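Minutes of the fortnightly software meeting, Mimitz planning and control group
Nov 29, 2025
Chair and minutes: Bukola Wike

Welcome and previous minutes

Bukola thanked everyone for coming along, and especially the two people who dialled in from the Wellow office, where the heating is apparently still out. The previous minutes were accepted with one small correction — the item on gripper timeouts said "milliseconds" where it should have said "control ticks", and the two are far enough apart that it seemed worth fixing properly.

Matters arising

The log viewer now opens the older recordings without falling over, which was greeted with real relief by those of us who had been keeping an old laptop alive just for that purpose. The dark colour scheme is still unreadable in bright rooms. Left open.

Planner (Guvura)

Most of our time went here, and rightly so. Guvura is now the default motion planner on the kitchen task branch, and the overnight simulation batch came back with 339 plans requested and 29 failures. We went through the failures together on the big screen, which took longer than expected but was a good way to spend half an hour. Nearly all of them come down to the same thing: with the oven door modelled as open, the planner treats the door and the space above it as one solid box, and then it can't find a way in to the counter from the front.

There was a friendly disagreement over the remedy. The Wellow folks would like to split the door into its own collision body, hinged, with its angle read from perception. The rest of the room leaned toward a simpler step first, a thinner fixed shape for the door in the open position, so that we can see how many failures go away before anyone writes hinge code. We agreed to try the simple one and look again at the next meeting. Bukola asked that whoever makes the change also write down the clearance value they settle on, as the current one has no comment beside it and its author has moved on to other work.

Perception (Anozie)

Anozie, our object pose module, has been retrained with the newer labels. It is steadier on the larger parts of the toy kitchen, the door and the countertop in particular. Small shiny things are another story. The estimate for the little silver pot still wanders between one reading and the next, and the faucet sometimes comes back as two separate pieces, one of them floating over the sink.

It was suggested that we average the pot's pose over a short window before handing it on to Guvura. Several people liked this, though one person worried (fairly, we thought) that averaging would hide a pot that had really been bumped. The compromise is to average, but to throw out the window and start again whenever the newest reading jumps past a threshold. The threshold will live in the configuration file and not in the code, please.

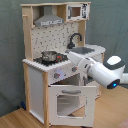
We also talked over the approach to the counter from the right-hand side. The wrist has to come in past the faucet, and the present cost function doesn't mind at all how close it passes, so the paths are short but not ones that anybody enjoys watching. A modest penalty for passing near the faucet will be added, and switched off by default until it has been through the overnight batch.

Control

The smoothing filter on the arm's joint commands has been rewritten and is under review. There are 119 comments on the change, a good many of them about spelling, and Bukola gently reminded us all that the formatter can look after most of that. The review should be finished before the end-of-November tag if at all possible.

Tooling

The build now caches its dependencies and everyone is pleased. The replay tool stamps files with the wrong year when the clock hasn't been set; one lot came out labelled 1990. A check at startup will be added.

Actions

Thinner collision shape for the open door, with the clearance written down: planner team
Pose averaging with a reset threshold: perception team
Faucet penalty, off by default: planner team
Clock check in the replay tool: Bukola
Dark colour scheme: still looking for a taker

Next meeting in two weeks, same room, and Wellow will dial in again.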